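Relatório de progresso n.º 2 – Projeto Testivano: recolha e edição de receitas de família
Para: Francine Lemieux, Fundo Heydari
Período: abril a julho
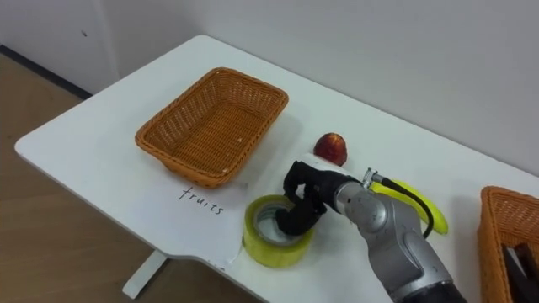
Cesto de vime e etiqueta manuscrita "fruits".

1. Ponto de situação

O livro existe. Existe em três pastas partilhadas, num caderno de argolas e na cabeça da nossa revisora, mas existe. No relatório anterior prometemos 30 receitas transcritas até ao fim de junho e entregámos 40, o que nos deixaria bastante orgulhosos se 14 delas não fossem arroz-doce.

Explicamos. Quando se pede a uma família a receita mais importante da casa, a família responde arroz-doce. Quando se pede uma alternativa, responde arroz-doce com limão. Decidimos publicar apenas quatro versões, escolhidas pelo texto e pela história que trazem agarrada, e remeter as restantes para um anexo em linha, onde poderão discutir entre si a questão das gemas. As autoras preteridas foram avisadas por carta. Duas responderam, uma delas com educação.

2. Recolha

As sessões de abril e maio decorreram como previsto. A de junho coincidiu com as marchas e tivemos uma única participante, que falou durante três horas e meia sobre conservas de pêssego e valeu a tarde inteira. O capítulo das compotas, que estava em risco no relatório anterior, deixou de estar.

Continua fraco o capítulo do peixe. Temos uma caldeirada completa, uma caldeirada sem quantidades ("o que houver") e meia receita de raia, interrompida por um telefonema de que a autora nunca regressou ao assunto. Vamos insistir em setembro.

3. Transcrição e medidas

A normalização das medidas é o trabalho mais demorado e o menos fotogénico. Temos chávenas de chá, chávenas de café, um "copo do costume" e uma "colher da tia". Nos casos em que a autora ainda cozinha, pedimos-lhe que pesasse a farinha à nossa frente. Nos outros, testámos em casa da equipa, com os resultados que se imaginam: o bolo de mel da página 22 levou cinco tentativas e uma forma nova, que não imputámos ao projeto.

Mantivemos as expressões originais sempre que se percebem. "Até fazer estrada" ficou. "Até estar bem" ficou também, com nota de rodapé.

4. Edição bilingue

O título em inglês continua por fechar. A tradutora defende que "refogado" não se traduz, a editora Murell defende que tudo se traduz desde que caiba na linha, e a discussão ocupa já mais espaço do que o capítulo das sopas. Ficou combinado um glossário de duas páginas no fim do volume. Os nomes dos capítulos estão aprovados nas duas línguas, com exceção de "Petiscos", que passou por quatro versões inglesas e voltou à primeira.

5. Impressão

A gráfica Gurkimthorpe enviou a prova do primeiro caderno em julho. O papel é bom, a mancha respira e a capa saiu num verde que ninguém encomendou. Pedimos nova prova, sem custos adicionais segundo nos garantiram ao telefone – e por escrito, depois de insistirmos.

6. Contas

Da verba de consumíveis restam 284 euros, já destinados às cartas de autorização e aos portes. A rubrica de deslocações ficou abaixo do previsto graças à sessão de junho, que teve essa virtude. Não pedimos reforço. Pedimos apenas que seja aceite a transferência do saldo das deslocações para a revisão de texto, conforme a tabela enviada em separado.

7. Atrasos e riscos

Faltam seis autorizações de publicação assinadas. Cinco são uma questão de correio. A sexta depende de dois irmãos que reclamam ambos a autoria do mesmo pudim, e que aceitámos ouvir em separado. Se não houver acordo até outubro, o pudim sai do livro e entra mais uma sopa.

8. Próximos passos

Agosto: revisão final dos capítulos 1 a 4 e segunda prova de cor.
Setembro: sessão dedicada ao peixe, fecho do glossário.
Outubro: decisão sobre o pudim, entrega do ficheiro completo à gráfica.

O próximo relatório segue em novembro, acompanhado de um exemplar, se o verde colaborar.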